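3.2 Error rates in inherited workbooks

The second part of the study concerns spreadsheet models that were built by one analyst and later maintained by another. Models of this kind are common in mid-sized firms, where a forecast prepared for a single loan application may remain in use for years. The sample was drawn from two firms, Cascombe and Semple, which agreed to release their planning workbooks on the condition that revenue figures be masked. Formulas, labels and sheet structure were left unchanged.

After duplicates were removed, the sample held 40 workbooks. Each was read by 2 reviewers working apart from one another, using the cell-mapping tool Velov to group formulas that had been copied across a row or down a column. A break in a copied row was logged as a candidate error. The reviewers then met to decide whether the break was intended — a one-time adjustment to a tax rate, for instance — or a mistake. Across the full sample, 1235 candidate errors were logged in this way.

Candidate errors were sorted into four classes: typed-over formulas, wrong ranges, mixed units and broken links. Typed-over formulas formed the largest class in both firms. In most cases a maintainer had replaced a formula with a fixed number in order to match a figure supplied by management, and had left no note in the cell. The next person to update the model had no means of telling the fixed number from a computed one.
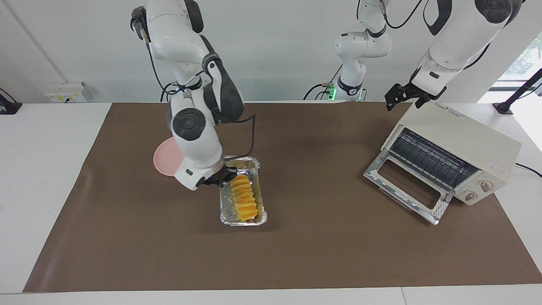
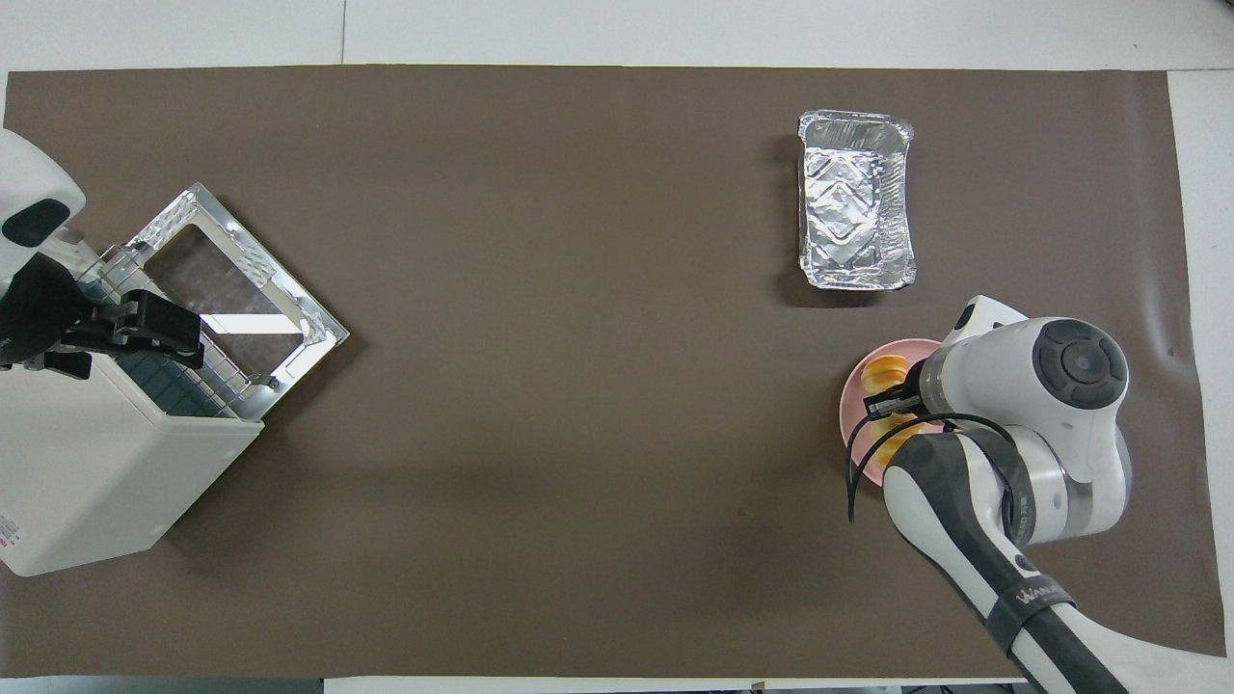

Figure 4. Two views from one location: a white robotic arm with its gripper at a foil tray (first view); a white appliance with its lid open, beside a sheet of dark brown paper (second view).

Wrong ranges were less frequent but had a greater effect on the final output. A sum that stops one row short will omit any cost line added later, and the omission carries through to the cash flow sheet. The balance checks built into the Cascombe models did not catch errors of this type, as both sides of the check drew on the same short range. The Semple models placed their checks on a separate sheet with independent totals, and range errors there were more often flagged.

The reviewers disagreed most often over mixed units. Several models reported staff costs in thousands and rent in single dollars, with a conversion buried inside a longer formula. Whether such a conversion should be classed as an error or as poor layout is a matter of judgment. We followed the rule proposed by Hamish Paterson, under which a conversion is counted as an error only if it changes the value of an output cell. The stricter Fellach rule would have counted every unlabeled conversion, and results under that rule are given separately in the appendix.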